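Home | Bench notes | Checklists | Kit list | Contact

Pre-session checklist, demonstration bench, with comments

Filled in by Hrefna Kárason on Tuesday, first thing. Copy to Villads Toft, who will disagree with item 4, and to Grethe Zoëga, who asked for "something shorter than last time". It is longer than last time.

For anyone new to the sheet: OK means OK. OK* means OK with a grumble. NO means put the grippers down and find one of us. There is no box for "probably".

SECTION A. THE TABLE

1. Tabletop clean and clear of leftovers from the last task. OK.
Wiped end to end. The Entwistle people left tape on it in September, and we were picking fluff off the glue for a week.

2. Table does not rock when leaned on. OK.
Leaned on it. Leaned on it again with feeling.

3. Grommet hole at the back clear, nothing dangling in or out of it. OK*
It is open, and small things like to go down it. If your task uses buttons, bottle tops or anything else that rolls, lay them out well forward of it.

4. Platform carpet flat, rails firm, no trip edges. OK*
Firm both sides. Villads holds that the carpet is not a trip hazard. Villads has also tripped on the carpet. I have left both facts on the sheet.

SECTION B. THE GRIPPERS

5. Jaws open and close fully, left and right. OK.
Ten slow squeezes each, then hold open. No sticking. The left one has a faint click near the end of its travel, same as last month, and I have stopped writing it up as a fault. Vilhjálmur calls it character.

6. Finger pads seated, screws flush. OK.
Run a fingernail over each screw. If it catches, the screw is proud and will scratch the table, and then you can explain item 1 to Grethe. The fingers are getting scuffed. Scuffs are allowed. Chips on the inner faces are a NO, as a chipped pad lets cloth slip and the robot learns that dropping the towel is part of the job.

7. White marker plates tight and wiped. OK.
Dry cloth only. Hold the plate by its edges. A thumbprint over the markers costs you tracking on that hand, and you won't find out until the replay, when the hand wanders off on its own towards the door.

8. Cables free to move with the arms through the whole reach. OK*
Reach to all the corners with both hands and then cross your wrists. If you feel a tug, stop and pay out more slack. The left cable comes down over the front of the table, so check it after every reset or it will end up under the basket.

9. Wrist view: gap between the fingers clear, both tips showing. OK.
Check this one on the screen, with the jaws open over bare wood. If either tip is missing, the camera has been knocked. Do not bend it back by eye. Fetch Eliseo, who will also bend it back by eye, but has a form for it.

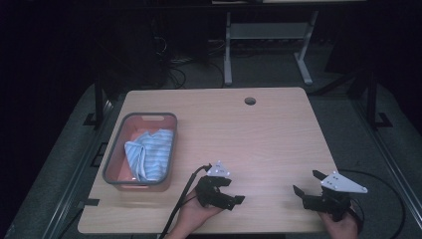
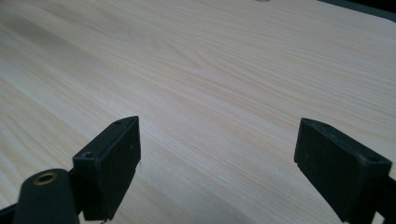
Towel and basket task: both grippers over the table (first), and bare wood between open fingers in the gripper's own view (second).

SECTION C. THE TASK

10. Right props for the task sheet. OK.
One basket, one striped towel. The sheet says "towel in basket at start", and it means in the basket, not draped over the side like a hotel pool.

11. Basket on the operator's left, handle slot reachable. OK.
Move it a little between takes. A hand's width is plenty. If the basket never moves, we teach the robot where our basket lives and nothing whatever about baskets. The Akance set went that way: 107 takes, every one with the basket in the same place. The policy was superb until somebody dusted.

12. Start pose agreed. OK.
Both grippers over the bare part of the table, jaws open, roughly level. Hold still for a slow count of 5 before you go in. Everyone thinks they do this. Look at the replays some time.

13. Operator rested. OK*
Swap after 7 takes, no heroics. Tired hands make tired data: short cuts, half grabs, the little flick at the end when you want your tea. The robot will copy the flick. It has no idea about the tea.

SECTION D. THE ROOM

14. Floor cables behind the table clear of feet. NO.
There is a tangle back there, spilling down from the cabinet. It's outside the operator's reach and it isn't stopping the session, but anyone walking behind the table should go round by the other side until it has been tied up. This has been a NO on four sheets running. Vilhjálmur has cable ties. I have seen them. They are still in the bag.

15. Stand at the back steady, feet on the floor. OK.
Please don't hang coats on the crossbar. They move when the door opens, and then we have a ghost in the background of every take.

16. Disk space for the session. OK*
Room for today. The target is 1000 good takes by the end of the Ganard job, and at the present rate the disk gives up before we do. Grethe has been told, in writing, here.

RESULT
Session may go ahead. One NO (item 14), to be cleared by Vilhjálmur Kragh before the next sheet. Checked by H. Kárason.

REMARKS AFTER READING

V. Toft: I did not trip. I stepped with emphasis. Also item 12 should say where the elbows go. Half the bad takes begin with the elbows already out like a man carving a turkey.

H. Kárason: Elbows will be in the next version.

E. Palacios: The form for item 9 exists because people kept fetching me. It has had the desired effect. Could we add "watch off, sleeves up" under Section B? A loose cuff in the jaws is a whole take in the bin.

V. Kragh: Ties are out of the bag. They are on the shelf.

G. Zoëga: Is there a shorter one?

5 comments | 7 shares

Recent in Checklists
Resetting the bench between takes
Gripper finger pads: when to swap them
Elten drawer task, start poses
What counts as a bad take
Cable slack, left and right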